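February
Farahani, Podovville Materials Handling Lab

Filed under: Equipment & Procurement

3.2 What the simulator can and cannot tell a buyer

The Nikel proposal asks for two arms and a 15-month service plan, and it rests its case almost entirely on simulated grasping. We have doubts about that. A simulator costs little to run, and it is easy to let cheap evidence stand in for the kind a budget office should want. The vendor's summary reports 40 test setups. It does not say how many used surfaces like those on our own benches.

Our runs used a two-finger gripper among tilted, textured surfaces (Figure 2). Changing the textures is meant to keep a vision model from leaning on any one background. We accept the argument as far as it goes. It says little about finger wear, cable routing or the price of a spare palm, and those are the lines that have sunk earlier requests.

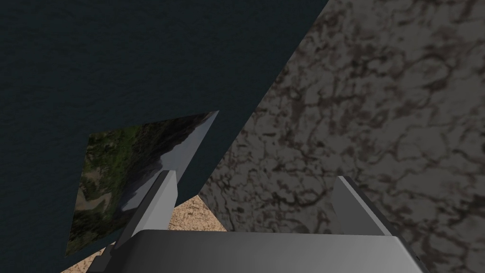

Figure 2. Rendered view from behind the gripper, fingers spread, with a marble texture at right and a landscape print behind the left finger.

3.3 Consequences for the budget

We recommend splitting the purchase. One arm should be leased through Dastitz and tried on real stock before the second is ordered. The lease costs more per month, and the proposal's authors will object to the delay. Their savings estimate assumes that simulated results carry over to the floor, an assumption they do not test. Until they do, we would leave the second arm out of the capital plan and hold the service plan to the leased unit.

Related items
Leasing or buying: notes on the Dastitz terms
Spare parts and the Nikel quote
Floor space planning at Podovville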